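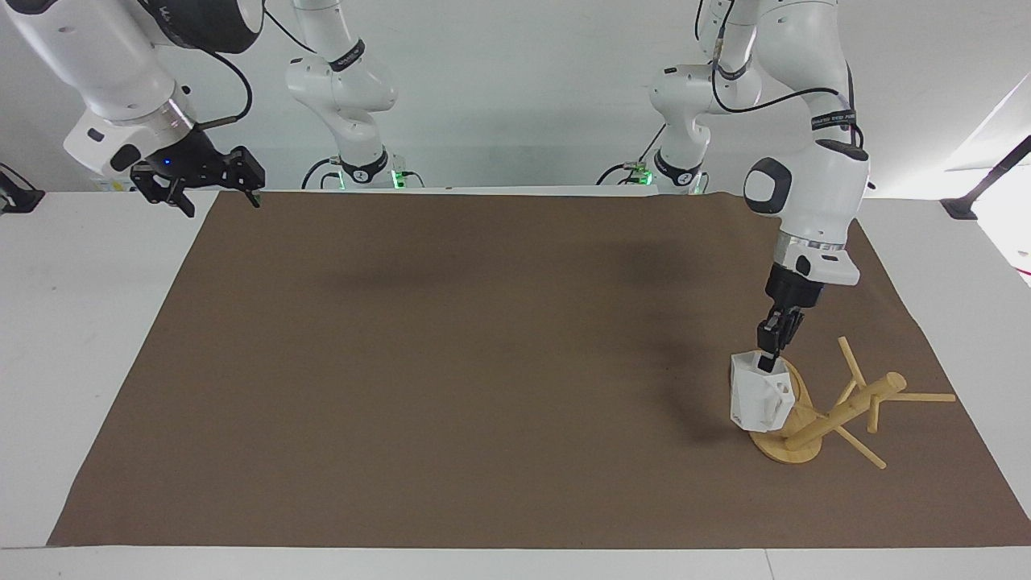 Learning to bake rye bread, month three

Filed under: Kitchen Notes, Bread
4 min read

I have become a rye person. I didn't see it coming! For years I made the same white sandwich loaf every week, and then in April I picked up a bag of dark rye flour from Buckley (the mill shop out past Flaltwood, worth the drive just for the smell) and I haven't bought a bag of bread flour since.

The first thing you notice is that rye doesn't behave like wheat at all. There's no stretchy, bouncy dough to knead. It's more like wet clay, and the first time I made it I kept adding flour until I had a brick. Please don't do that. Leave it sticky, wet your hands, scoop it into the tin and smooth the top with the back of a spoon. Done!

My starter is called Kellel, after the town where my grandmother grew up, and it lives at the back of the fridge in an old pickle jar. The night before baking I feed it with 400 grams of rye flour and the same weight of warm water, then leave it on the counter until morning. By 7 a.m. it smells like green apples and the top is all cracked and bubbly, and I get ridiculously happy every single time.

Then in goes the rest of the flour, salt, a big spoonful of molasses, and caraway seeds if my husband is away (he can't stand them). It proofs in the tin until little pinholes show on the surface. In my kitchen that takes three hours, less when the weather is warm.

Now the hard part, which is waiting. Rye needs to rest after baking, a whole day if you can bear it, wrapped in a clean dish towel. I cut into my second loaf straight from the oven and it gummed up the knife so badly I had to soak it. The next day the same loaf sliced beautifully and tasted twice as good, with that deep, almost malty flavor.

I eat it with salted butter and a cup of strong tea in the middle of the afternoon, and I've started slicing it thinner and thinner. Smoked fish is wonderful on it too, and so is plain cream cheese with a lot of black pepper. 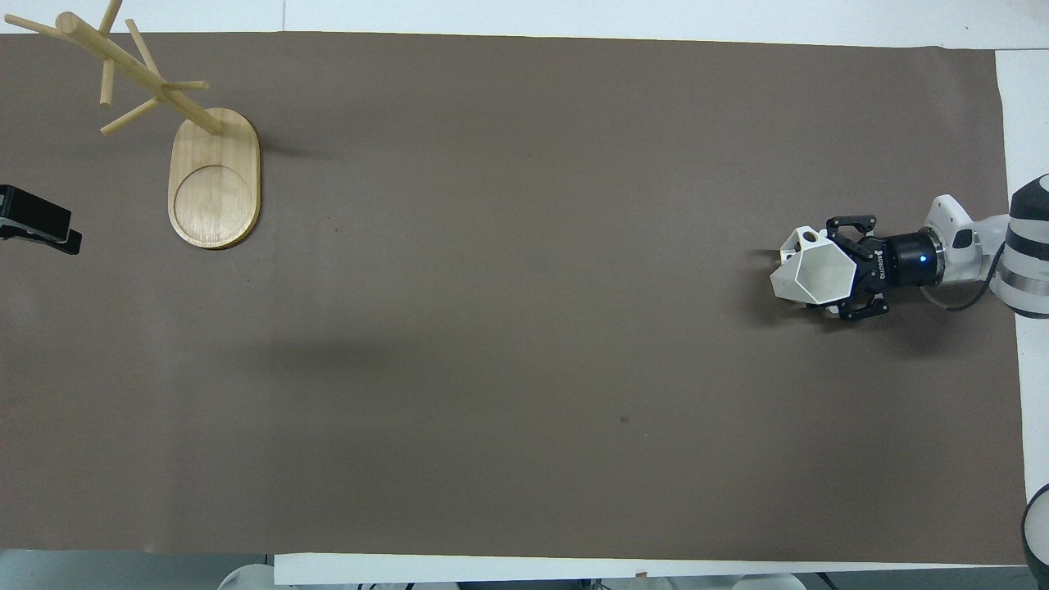
Thérèse Simard wrote in to say that she scalds a portion of her flour with boiling water first and lets it cool overnight, and that her loaves stay moist for six days that way. I'd never tried a scald! I have one cooling on the counter as I type, and it already smells sweet, a bit like porridge. She also uses a lidded tin, so now I'm looking for one of those. If you have a favorite size, leave me a comment.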